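The Inventory at Adetti House

A short story

Under the terms of the bequest, the kitchen of Adetti House was to be sorted, recorded and emptied before the building passed to the town of Turkden. The deed set the date of transfer at 28th July. It further provided that no article was to be disposed of "without having first been laid upon the table and looked at." The lawyers for both parties agreed that this phrase had no legal force. The Office of Household Records, which had been engaged to carry out the work, resolved to observe it all the same.

The Office assigned one clerk. The clerk arrived with two pencils, a ledger of 36 ruled pages and a copy of the Clondo Schedule, the standard list by which kitchen goods were classed throughout the county. The Schedule contained 3,836 entries. It distinguished between spoons for serving and spoons for tasting, and it gave a full page to lids. In 16 years of service the clerk had never found an article the Schedule did not provide for, and had come to regard this as a personal comfort.

1. Of the Drawers

The large drawers gave no difficulty. Plates were entered under Plates. Baking pans were entered under Pans, Shallow, with a note of their condition. The linens had been folded by someone who took care over corners, and the clerk refolded each one in the same manner after it had been examined.

The difficulty lay in the narrow drawer beside the stove. In every house the Office had visited, there was one drawer into which things were put by people in a hurry, and the Schedule dealt with it in a single line: "Contents to be separated." At Adetti House the narrow drawer had to be worked open with the flat of a ruler. Handles had crossed over handles. The clerk lifted the articles out by the handful and laid them upon the table, as the deed required, and placed a yellow bin beside them to receive whatever had been recorded.
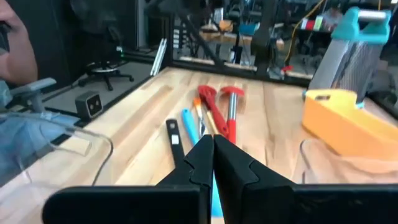
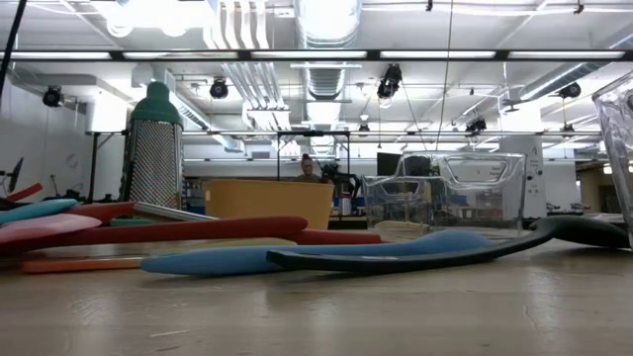 2. Of the Classification

The clerk began with the spatulas. The Schedule recognized three kinds, and the blue one, long in the handle and slightly cupped at the head, belonged to none of them with certainty. It might be called a spatula that wished to hold something, or a spoon that had been persuaded to lie flat. The clerk wrote "Spatula," considered the matter, and added "cupped" in smaller letters.

The black spatula was entered next, and the long red one after it. The box grater was entered under Graters, Upright, and the color of its cap was noted as green. The Schedule had no column for color, and the clerk was obliged to rule one.

The paintbrush took most of an hour. Under the Schedule, a brush found in a kitchen was a pastry brush. A brush found in a workshop was a paintbrush. No provision was made for a paintbrush that had lived in a kitchen drawer, and the clerk could not establish by inspection whether it had spent its life among window frames or among pies. A letter was drafted to the Office, requesting guidance. It was a correct letter and it ran to two pages. Upon rereading it, the clerk found that the second page was chiefly about a different kitchen, in Vidal, where a brush of the same general sort had hung from a nail by the door, and where a child had been permitted to glaze the buns on condition that the floor was wiped afterward.

The second page was removed from the letter and placed in the back of the ledger. The first page was not sent.

3. Of the Remainder

By evening the bin had been filled and carried to the hall. A final inspection of the narrow drawer was made, in accordance with procedure, and a slip of paper was found lying flat against the bottom. It was a list in pencil. It read: eggs, thread, lamp oil, ask about the brush.

The clerk read the slip several times under the lamp. No record existed of who was to be asked, or what the answer had been. Under the rules of the Office, paper found in a drawer was to be classed as Lining and discarded.

The ledger of Adetti House was delivered to the Office on the day appointed and was found to be in good order, with one irregularity. A column had been added for color, and another, very narrow, had been ruled at the far right of the last page and headed "Asked about." It contained a single mark, beside the entry for the brush. The examiner queried the mark in September. The clerk replied in writing that the matter had been looked at upon the table, as the deed required, and that the article in question had been retained by the Office for further study.

The file was closed on receipt of this answer. The brush is understood to hang from a nail beside the clerk's desk, where it is dusted on the same schedule as the windows.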